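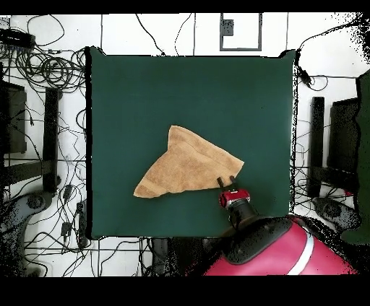
「止まった、と言えるのかどうか、まずそこからです」

サナー・スラウイ（Sanaa Slaoui）さんは、Corsideが公表した報告書を机に置いてそう言った。タオルを畳むロボットアームが、非常停止のボタンを押されたあとも指を閉じ続けた5月の件である。報告書の表題は「一時的な応答遅延」。けが人はいない。ただ、作業者の袖口が布と一緒に挟まれている。

スラウイさんは当時、制御ソフトHusuvumの試験を受け持っていた。停止の信号は腕の関節には届いたが、グリッパーには届かなかったという。

「腕は止まるんです。見ていた人は全員、止まったと思った。でも指だけは別の系統で、最後に受けた『閉じる』の命令をまだ実行していた」

会社側の説明では、3,848回の試行のうち同じ現象は14回で、いずれも「軽微」とされる。記者がその数え方を尋ねると、彼女は少し笑った。

「ログに残ったのが14回です。布をつかむ直前に止めた場合は、指が閉じても記録上は正常な把持になります。区別する項目がなかったので。だから14という数字を私は信用していません」

グリッパーを納めたStovexは、配線の問題だと主張している。Corsideは設定の問題だと言う。どちらの文書にも、停止回路を誰が最後に確認したかは書かれていない。

タオルなら危なくない、という見方についても聞いた。

「布は柔らかいから力を強めに設定しても壊れない。それで誰も力の上限を見直さなかった。端がうまくつかめないと、また少し上げる。その繰り返しでした。試験の対象が卵だったら、初日に気づいたと思います」

修正版では、停止時にグリッパーの電源も切れるようになった。Corsideはこれを117回試し、不具合はなかったと発表している。スラウイさんは評価しながらも、納得はしていない。

「電源を切ると、今度は挟んだまま開かなくなります。袖が入っていたらどうするのか。手で開けられるのかと質問を出しましたが、36日たって返ってきたのは『手順書に追記予定』の一行でした」

外部の検証はZuccaroが引き受けたが、対象はソフトの更新部分に限られるらしい。範囲を決めたのは誰かと聞くと、彼女は「Corsideです」と答えた。

報告書の最後には「再発の可能性は極めて低い」とある。その根拠となる計算は、本文にも付録にも見当たらなかった。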